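Chapter 3
Buying a Tidying Service: The Stavura Kit

Most home robot kits are sold on a promise. You pay, a box comes, the robot learns your rooms. Chapter 2 covered the box. Now the learning part, and what a buyer should ask before signing.

Our case is the Stavura kit, offered by Tradberg on a 12 month plan. Hand-held grippers, software, one support line. Senthil Thevar reviewed it for a small rental firm in Imrie. His notes are short, and blunt in places. Setup took 15 minutes. The manual took alot longer.
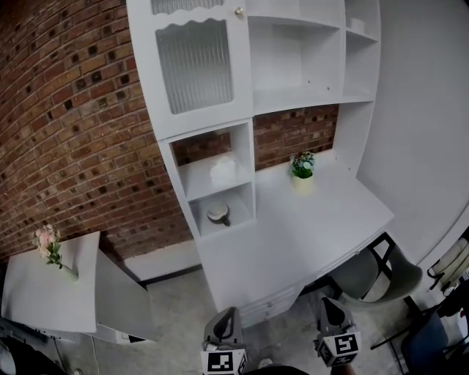 Price comes first for most buyers, but coverage matters more. Which furniture does the plan include? Tradberg lists "desks and shelves" and stops there. Too vague. A desk with a hutch has open cubbies, a glass-fronted door with a small round knob, a row of little drawers with tiny knobs underneath. Each is a differnt task. Doors and drawers may be billed as extras, so get it in writing.

Thevar asked for 67 practice runs before he would score anything. Fair number? See Exercise 3.

Key terms: coverage, practice run, extra task, support window.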